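House rules for letting a robot handle old computer parts
Posted Nov 29, 2025

I have been promising this post for ages, and since December is always a blur at our place I figured I'd better sit down and write it before the month gets away from me. A few of you asked how we decide what the arm is allowed to touch at the Garetti workshop, where we take retired desktops apart and sort what's worth keeping. The short version is that we have a page of rules taped inside the cabinet door, and the long version is (as usual with me) the rest of this post!

The page started life as 11 rules, and most of them I copied out of my notebook from the Barkus job years ago. Power comes first. The case is unplugged at the wall, the cord is physically out of the supply, and whoever is running the arm checks it themselves, even if the last person swears they did it. Everything metal gets grounded before the arm moves, fingers included. I know people who skip that with dead boards, and I understand the temptation, but you get sloppy with the dead ones and then you're sloppy with the live ones too.

Then there's the grip. We hold processors by their edges only, never across the contacts underneath, and we keep the force at the lowest setting that will carry the weight. Speed stays at 50 percent or lower whenever a part is over an open case - there are so many thin metal lips and slots in there to catch a corner on.

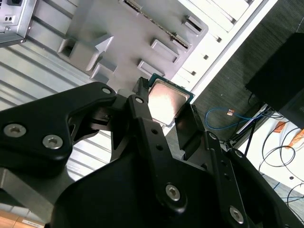
Processor in the fingers, open case behind.

Loose cables are my personal crusade. Goicoechea, the shop we share the building with, has a lovely written standard for bench clearance, and I borrowed their wording almost whole: nothing in reach of the arm that isn't part of the job. We don't always live up to it. I'd like to, and I do nag.

The newest rule is the log. Every part gets a line in the Prirkon sheet (part, grip setting, who was at the stop button), and we're at 548 lines now, which pleases me more than it probably should. Nobody runs the arm for more than 60 minutes without handing over, either. Eyes get tired, and mine get tired sooner than most.

If your shop has a rule sheet of its own, I'd love to read it - send it over, coffee stains and all.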